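Clumbridge hand comparison – pre-run safety check, with comments
Checklist version 5

1. Emergency stop within reach of the operator. OK
Comment: Tested before each hand swap. Stops both arms cleanly every time, love it.

2. Floor clear where people stand. NEEDS WORK
Comment: Power strip and cables are still on the floor. Please reroute them behind the bench before the next round.

3. Wrist cables free to move through the full turn. OK, WITH A NOTE
Comment: Plenty of slack, but a loose loop can catch on a prop. One more clip per arm should fix it.

4. Mounting screws checked on both hands. OK
Comment: Nunis set rechecked after 80 cycles, Pacheco set after 300. No movement on either one!

5. Grip force limit loaded in the Etideo controller. OK
Comment: The new menu is so much nicer. The limit is now on the first page, where you'll see it before you press start.

6. Props sound, no sharp edges. OK
Comment: The football is my favourite test by far – curved, pointy at both ends and a bit grippy around the laces. The bicycle pump is a good change from it, with that T-shaped handle.

7. Helper briefed and wearing closed shoes. OK
Comment: Helper knows to keep hands out of reach while the arms are live.

Football between both hands, then the pump on the floor:

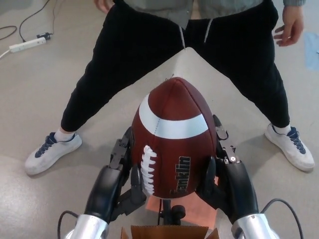
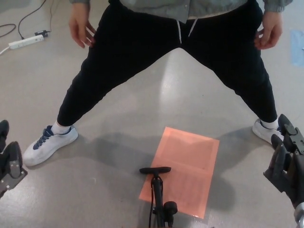
8. Cycle log saved before power down. OK
Comment: Total now stands at 1550. Log the two hand sets in separate files, please, as I spent a whole lunch break untangling the last lot.

9. Arms parked and power off at the wall. OK

Still open: items 2 and 3. Recheck both before the October round.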